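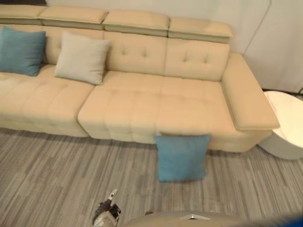

크림색 가죽 소파와 회색 쿠션

2020년 1월 24일
글: Fesis 살림노트 편집부

집에서 카페 브런치 차리기, 우리 집에서 쓰는 요령들

동네에 Moreira라는 작은 카페가 있어요. 골목 안쪽에 있어서 처음 가는 분들은 꼭 한 번씩 지나치는 집인데, 저는 거기 브런치 접시를 무척 좋아해서 한동안 쉬는 날만 되면 출근 도장을 찍었답니다. 그런데 1월 들어 날이 추워지니까 아침부터 머리 감고 옷 챙겨 입고 나가는 일이 왜 그렇게 귀찮은지요. 그래서 어느 날부터는 그냥 집에서 차려 먹기 시작했어요. 처음에는 빵은 다 식었는데 달걀은 아직 냄비 속에 있고, 커피는 벌써 반이나 마셔 버린 상태로 앉아 있곤 했지요. 몇 번 그러고 나니 순서가 조금씩 잡히더라고요. 그 이야기를 풀어 볼까 합니다. 두 사람이 먹는 상 기준이에요.

커피부터 이야기할게요

저희 집은 커다란 유리 서버에 핸드드립으로 한 번에 내려서 나눠 마셔요. 원두 40g에 물 600ml를 씁니다. 머그잔 두 개에 넉넉하게 따르고도 조금 남는 양이라, 빵 먹다가 한 모금씩 더 따라 마시기 좋아요. 진한 걸 좋아하시는 분은 원두를 늘리기 전에 분쇄도를 먼저 한 칸 곱게 해 보세요. 원두만 자꾸 늘리면 값은 값대로 들고 맛은 텁텁해지기만 할 때가 있거든요.

그라인더는 Prevano 수동 제품을 오래 쓰고 있어요. 손으로 돌리는 게 팔은 좀 아프지만 아침에 잠 깨는 데는 그만이에요(식구 중에 먼저 일어난 사람이 돌리는 걸로 정해 두었는데, 그러고 나니 다들 이불 속에서 눈치만 보더군요). 갈고 나면 안쪽에 미분이 꽤 남으니까 마른 솔로 툭툭 털어 주세요. 물로 씻는 건 되도록 안 하고, 꼭 씻어야 할 때는 분해해서 하룻밤 바싹 말린 다음에 조립합니다. 덜 마른 채로 원두를 넣으면 가루가 벽에 들러붙어서 그걸 긁어내느라 아침이 다 가요.

원두 보관은 늘 말이 많은 주제인데, 저는 이렇게 합니다. 금방 마실 것은 밀폐 용기에 담아 찬장 어두운 쪽에 두고, 나머지는 한 번 마실 만큼씩 작게 나눠서 냉동실에 넣어요. 봉투째 냉동실에 넣었다가 뺐다가 하는 건 권하고 싶지 않네요. 꺼낼 때마다 겉에 물기가 맺혀서 향이 금세 시들해져요. 작은 지퍼백에 나눠 담을 때 날짜를 적어 두시면 좋고, 저처럼 게으른 사람은 마스킹 테이프에 적어서 붙이면 봉투를 다시 쓸 수 있어서 편해요.

물은 팔팔 끓인 뒤 뚜껑을 열고 잠시 두었다가 붓습니다. 온도계가 있으면 더 정확하겠지만 저는 그동안 잔을 데워요. 끓는 물을 잔에 조금 부어 휘휘 돌리고 그대로 두었다가 커피를 따르기 직전에 버리면 되는데, 겨울에는 이것 하나로 마지막 모금까지 온도가 달라요. 카페에서 받은 커피가 유난히 오래 따뜻했던 이유를 저는 한참 뒤에야 알았지 뭐예요!

달걀은 7분

반숙은 물이 끓을 때 달걀을 넣고 7분입니다. 저희 집 냄비, 저희 집 불, 냉장고에서 바로 꺼낸 보통 크기 달걀로는 흰자는 다 익고 노른자는 가운데가 꿀처럼 남는 정도예요. 집마다 불 세기가 다르니까 처음 해 보실 때는 하나를 먼저 건져서 갈라 보시고, 거기서 조금 더하거나 덜하시면 돼요. 국자에 하나씩 얹어 살살 내려놓으면 덜 깨집니다. 그래도 금이 가서 흰자가 삐져나올 때가 있는데, 물에 식초를 조금 넣어 두면 흰자가 빨리 굳어서 그나마 모양이 잡혀요.

시간이 되면 바로 찬물로 옮기세요. 얼음이 있으면 넉넉히 넣고요. 껍질은 둥근 쪽부터 톡톡 두드려서 물속에서 벗기면 수월한데, 너무 신선한 달걀은 무슨 수를 써도 흰자가 같이 뜯겨 나가더라고요. 그래서 저희는 새로 산 달걀은 프라이로 먹고, 며칠 지난 것부터 삶습니다.

프라이팬은 Clandeck 무쇠 팬을 쓰는데요, 이게 무거워서 그렇지 한번 달궈지면 불을 약하게 줄여도 바닥이 고르게 뜨거워서 달걀에도 좋고 빵 굽기에도 좋아요. 다 쓰고 나면 아직 따뜻할 때 뜨거운 물과 솔로 닦고, 불에 올려 물기를 날린 다음 기름을 얇게 발라 둡니다. 기름은 바른 듯 만 듯 닦아 내야 해요. 예전에 정성껏 듬뿍 발라 두었다가 끈적끈적해진 팬을 붙들고 오후 내내 씨름한 적이 있어요. 아주 뜨거운 팬을 찬물에 담그는 일은 절대 하지 마시고요.

빵은 전날 밤에 정해 두기

식빵이든 사워도우든 빵집에서 사 온 날 먹을 게 아니라면 바로 썰어서 얼리는 편이 낫습니다. 냉장실은 빵이 제일 빨리 퍼석해지는 곳이에요. 한 장씩 사이에 종이 포일을 끼워 얼리면 아침에 칼로 떼어 내느라 고생하지 않아도 되고, 얼어 있는 그대로 팬에 올려 약한 불로 구우면 돼요. 저는 뚜껑을 잠깐 덮어 속을 먼저 녹이고, 뚜껑을 열고 나서 버터를 넣어 겉을 바삭하게 만듭니다.

크루아상은 조금 달라요. 팬에 올리면 바닥만 타 버리기 쉬워서 오븐이나 토스터를 미리 데워 두었다가 짧게 넣어 줍니다. 위가 먼저 타려고 하면 포일을 헐렁하게 덮으시고요. 꺼내서 바로 먹고 싶어도 조금만 참으시면 겉이 다시 바사삭해져요. 저희 식구들은 이걸 못 참아서 늘 눅눅하다고 투덜대면서 먹습니다.

버터는 굽기 전에 미리 꺼내 두세요. 깜빡하셨다면 강판에 갈아서 접시에 펴 놓으면 금방 말랑해져요. 전자레인지는 눈 깜짝할 사이에 한쪽만 녹아 버려서 저는 포기했어요.

곁들이는 것들

카페 접시가 근사해 보이는 건 옆에 조금씩 올라가는 것들 덕이 큰 것 같아요. 그런데 아침에 그걸 다 만들자면 점심때가 되어 버리니까, 저는 전날 저녁 설거지하면서 하나만 만들어 둡니다. 제일 자주 하는 건 양파 절임이에요. 적양파를 얇게 썰어 식초, 설탕, 소금을 녹인 따뜻한 물에 담가 두면 밤사이에 고운 분홍색이 돼요. 느끼한 베이컨 옆에 올려도 좋고, 남으면 저녁에 고기 구울 때 내도 잘 어울려요.

버섯도 추천해요. 마른 팬에 먼저 구워 물기를 날리고, 노릇해지면 그때 버터와 소금을 넣으세요. 소금을 처음부터 넣으면 물이 흥건해져서 볶음이 아니라 찜이 되어 버린답니다. 팬에 너무 빽빽하게 담지 마시고요. 마음이 급하면 꼭 한 번에 다 붓게 되는데, 그럴 때마다 후회해요.

샐러드 채소는 씻어서 물기를 잘 뺀 다음 키친타월을 깐 통에 담아 냉장고에 넣습니다. 저는 이틀 안에 먹을 만큼만 씻어요. 드레싱은 빈 잼 병에 올리브유, 식초, 홀그레인 머스터드, 꿀 조금, 소금을 넣고 뚜껑을 꽉 닫아 마구 흔들면 끝이에요. 바닥에 잼이 조금 남은 병으로 하면 따로 꿀을 안 넣어도 되니 잼도 알뜰하게 비우고, 병도 반쯤은 닦이고, 얼마나 좋은지 모릅니다! 채소에 끼얹는 건 상에 내기 직전에 하시고요.

아보카도는 제가 제일 자주 실패하는 재료예요. 단단한 걸 사과와 같이 종이봉투에 넣어 두면 빨리 익는다고 해서 그렇게 하는데, 어떤 때는 딱 맞고 어떤 때는 속이 거뭇해요. 꼭지 쪽을 살짝 눌러 보아 조금 들어가는 느낌이 나면 바로 냉장고로 옮기세요. 반만 쓰실 때는 씨가 붙은 쪽을 남기고, 자른 면에 레몬즙을 바른 다음 랩을 바싹 붙여 싸 둡니다.

상 차리는 순서

저희 집 순서를 그대로 적어 볼게요. 일어나서 버터를 꺼내고 물을 두 군데 올립니다. 하나는 달걀, 하나는 커피예요. 물이 끓는 동안 원두를 갈고 접시를 꺼내요. 접시는 따뜻한 물에 헹궈 닦아 두면 달걀이 덜 식어요. 달걀을 넣고 타이머를 누른 다음 곧바로 팬에 빵을 올리고, 빵을 한 번 뒤집고 나서 커피를 내리기 시작합니다. 타이머가 울리면 달걀을 찬물로 옮기고 빵을 접시에 내려요. 껍질 벗기는 일은 커피 내리지 않은 사람 몫이고요.

채소와 절임은 맨 나중에 올립니다. 뜨거운 빵 위에 바로 얹으면 금세 숨이 죽으니 옆에 조금 떨어뜨려 놓으세요. 소금과 후추는 노른자를 가른 다음에 뿌리는 게 저는 더 맛있더라고요.

혹시 손님이 오시는 날이라면 메뉴를 늘리지 마시고 반숙 대신 오븐에 굽는 달걀로 바꿔 보세요. 작은 그릇마다 버터를 바르고 시금치를 조금 깔고 달걀을 하나씩 깨 넣은 뒤 생크림을 한 숟갈 둘러 구우면, 한꺼번에 나오니까 다 같이 앉아서 드실 수 있어요. 흰자가 막 굳고 가운데가 아직 흔들릴 때 꺼내세요. 그릇이 뜨거워서 식탁에서도 계속 익는답니다.

치울 때 조금 덜 힘들게

커피 찌꺼기는 싱크대에 그냥 흘려보내지 마세요. 기름과 엉겨서 배수구가 막히면 정말 골치 아파요. 필터째 들어 물기를 뺀 뒤 버리거나, 쟁반에 얇게 펴서 잘 말려 신발장이나 냉장고에 넣어 둡니다. 덜 마른 걸 넣으면 곰팡이가 피니까 햇볕 드는 창가에서 가끔 뒤적여 가며 말리셔야 해요.

머그잔 안쪽에 밴 갈색 얼룩은 베이킹소다를 젖은 스펀지에 묻혀 문지르면 지워집니다. 유리 서버처럼 손이 안 들어가는 건 굵은소금과 얼음을 조금 넣고 빙빙 돌려 닦는데, 서버가 완전히 식은 다음에 하셔야 합니다. 노른자가 묻은 접시는 뜨거운 물을 부으면 오히려 눌어붙으니 찬물에 먼저 담가 두시고요.

남은 커피는 얼음틀에 얼려 두었다가 우유에 넣어 드세요. 이 추운 날에 무슨 얼음이냐 하실 수도 있는데, 냄비에 우유를 데우면서 커피 얼음을 퐁당 넣어도 부드러운 라떼가 된답니다. 저는 여기에 계핏가루를 살짝 뿌려 먹어요.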